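Work Tables in the Stisum Centre: Cleaning, Repair and Care

The Harms Community Workshops Association wishes to advise members of the arrangements for the care of timber work surfaces at the Stisum Centre. The arrangements apply to all benches and tables in the main workroom, the craft room and the repair area, and replace the notes issued to members last January.

The Stisum Centre has 28 timber-topped tables in regular use. Most were acquired when the building opened and have since served painting groups, small appliance repair sessions, model making and general meetings. Members of long standing will know that the tops have been sanded and re-oiled on several occasions. The Association's property register recorded 102 bookings involving paint, glue or filler in the past financial year, and the tables show it. Specks of white paint, short smears and scuffing across the grain are now the most common entries in the condition report. 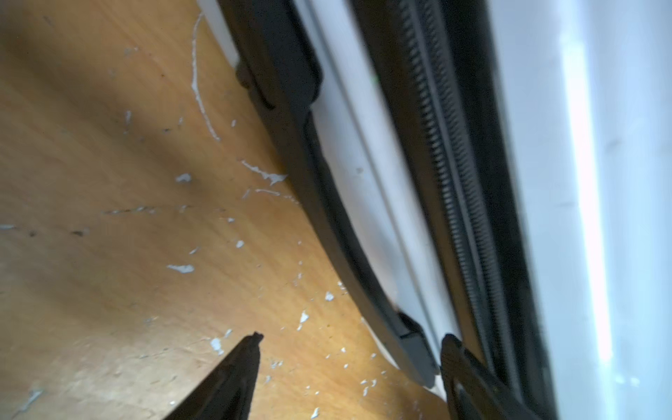 The Association does not regard small marks of this kind as damage. A work table is expected to carry signs of use, and no member or group will be charged for flecks of dried paint. Attention is required where a deposit stands proud of the surface, where it prevents an item from sitting level, or where it is likely to transfer to other work.

Members are asked to observe the following when removing paint from timber:

Dried specks should be lifted with a plastic scraper, held flat and drawn along the grain. Metal blades and kitchen scourers are not to be used on any table top. Where a speck does not lift readily, it should be left in place and noted in the book kept beside the door.

Fresh water-based paint should be wiped up at once with a damp cloth, and the area dried with a second cloth. Water should not be left to stand on the timber. Solvents may be used only in the repair area, with the exhaust fan running and both windows open.

Appliances and other items with hard or rubber-edged casings should be placed on a mat while they are being worked on. Grey felt mats are stored on the lower shelf of the supply cupboard. Groups that need a larger covering may borrow one of the canvas sheets, which must be shaken outdoors and folded before being returned.

The programme of refinishing will continue in the coming year. The Association has set aside $3,158 for the purpose, to cover abrasives, hard wax oil and the hire of a dust extractor from Zirkitz. Tables will be taken out of service in small groups so that regular sessions are not interrupted. Each top requires nearly 20 hours to cure before it can be used, and a notice will be placed on any table that is not yet ready.

Groups that would prefer their usual table to be left as it is may say so in writing to the centre office. Several painting groups have already made this request, and it will be respected wherever the surface remains sound.

Copies of the full care sheet are available at the front counter. The Florkska Room is not affected by these arrangements, as its tables have laminate tops and are cleaned under a separate schedule.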